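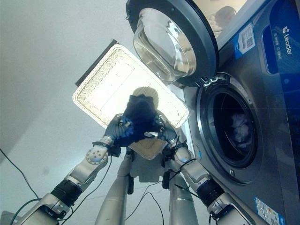
November
By Jummai Briggs, Resorik Workshop

Filed under: Workshop News / Robotics & Home Automation

Resorik Workshop Releases Build Files and Control Software for Guvham Laundry Task

Resorik, a member-run shared workshop, has released the build notes, wiring tables and control software for Guvham, a two-armed humanoid platform set up by members to move clothing between a basket and a front-loading washing machine. The release covers the arm cabling, the hand control settings, the task sequence and the bench procedures used to tune them. Files are available to members now and to outside builders on request.

Guvham is a general name for the project. It covers the software, the mounting and cabling work, and the written procedures. The arms and hands were bought as finished units. Members did not design the joints or the fingers, and the release makes no changes to either. The work done at Resorik is confined to integration: power, cable routing, grip control, view calibration and task logic.

The project was led by Aroha Pearce, who also wrote the task sequencer. The sequencer is a small program named Rarnenness. It runs on a desktop computer next to the work area and passes targets to the arm controllers over a wired link. The total cost of parts added by the workshop, excluding the robot and the washing machine, was $1,580. Most of that went to the computer, a bench power supply and replacement cable.

Two-Handed Grip

Single-hand pickup was dropped early in development. A garment lifted at one point hangs down in a long tail, and the tail catches on the basket rim or the lower edge of the drum opening. The released sequence uses both hands. One hand wraps around one side of the garment while the other pinches the opposite side, and the two are then brought to a similar height before any sideways travel begins.

Grip force is set per hand. The wrapping hand runs in position mode and closes to a fixed finger angle. The pinching hand runs in current-limited mode and stops when the motor current reaches a set threshold. The default threshold is 24 percent of rated current. Builders working with heavier fabric should expect to raise it, and the configuration file accepts a separate value for each finger.

Rarnenness does not attempt to identify the garment or find its collar, cuffs or hem. It treats the cloth as a single mass with an estimated center and width. "We wanted a grip that works on a crumpled item, because that is what comes out of a basket," said Pearce. "Flattening or folding is a separate problem and it is outside this release."

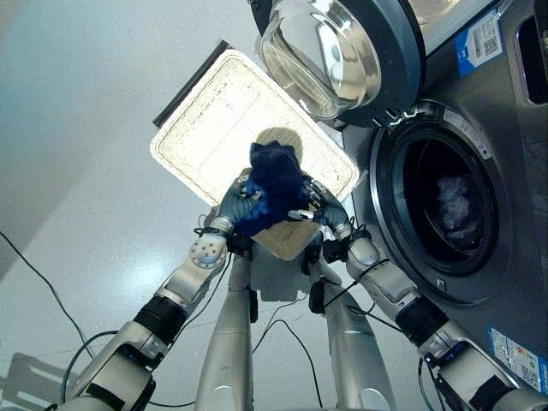 The carry phase follows a short arc between two stored points, one over the basket and one in front of the drum. Both points are taught by hand at setup and saved with the machine profile. The arc can be run in either direction, so the same profile serves for loading and unloading. Arm speed during the carry is limited to 80 millimeters per second in the default profile. The limit applies to the hands, measured at the wrist, and is enforced in the arm controller as well as in Rarnenness.

If the estimated width of the cloth changes sharply during the carry, the sequencer pauses and holds position. The operator may then resume, return to the start point or open both hands.

Cable Routing

Cabling took more bench time than any other part of the build. The arms carry thin external cables, and slack is needed at each rotary joint to allow full travel. Too much slack lets a loop swing into the path of the hands. Too little puts a side load on the wrist connector.

The release includes a cable table giving the free length at each joint and the position of each clip. Key points are as follows:

- Clips are fixed to the rigid segments only. No clip is placed across a joint band.
- Every wrist has a service loop, formed with the arm at full extension.
- Floor runs are left loose during tuning and should be covered or tied down before unattended use.
- Power and signal lines are to be labeled at both ends.

Members tested three routing layouts. The third is the one documented. The first two are kept in the archive folder with notes on where the cable rubbed.

Machine Profile

Every washing machine requires its own profile. The profile stores the center of the drum opening, the height of its lower edge, the position of the open door and a keep-out zone around the hinge. The door is modeled as a solid disc with a margin on all sides. Clear door glass is difficult for the depth software to measure, so the margin is entered by hand with a tape measure and is not adjusted by the program.

The basket is handled in the same way. Its four rim corners are touched off with a fingertip and recorded. If the basket is moved, the corners must be recorded again. A rigid or semi-rigid rectangular basket is recommended, placed on the floor close to the machine.

Strong light across the basket can wash out the far side in the head view and shift the estimated center of the garment. The release adds an exposure lock and a region mask for this condition. The mask excludes bright areas outside the taught rim. Dark clothing against a pale basket gave the most stable estimate in bench work. White items on a pale background remain unreliable, and the documentation lists this as an open issue.

Door opening and closing are not automated in this version. The operator opens the door before the sequence starts and closes it afterward. The program has no connection to the washing machine's controls.
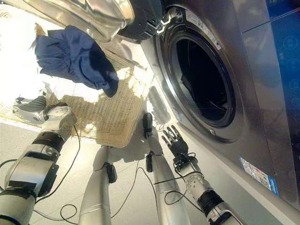 Availability and Requirements

The package contains the Rarnenness source code, one sample machine profile, the cable table, the grip settings and a setup guide. Builders will need a two-arm platform with multi-fingered hands, a wired controller link and a hardware stop within reach of the operator. The guide assumes working knowledge of motor controllers and basic shop wiring.

Requests from outside builders should state the arm and hand model, the controller firmware version and the type of washing machine. Support is limited to questions about the documented configuration.

A supervised bench session for members is held each Wednesday in the Ngata room. Attendance at one session is required before a member may run the arms. Loose sleeves and lanyards are not permitted inside the marked work area.

Work planned for the next version includes automatic rim detection and a revised estimate for light-colored fabric. No release month has been set.

Press contact: Jummai Briggs, Resorik Workshop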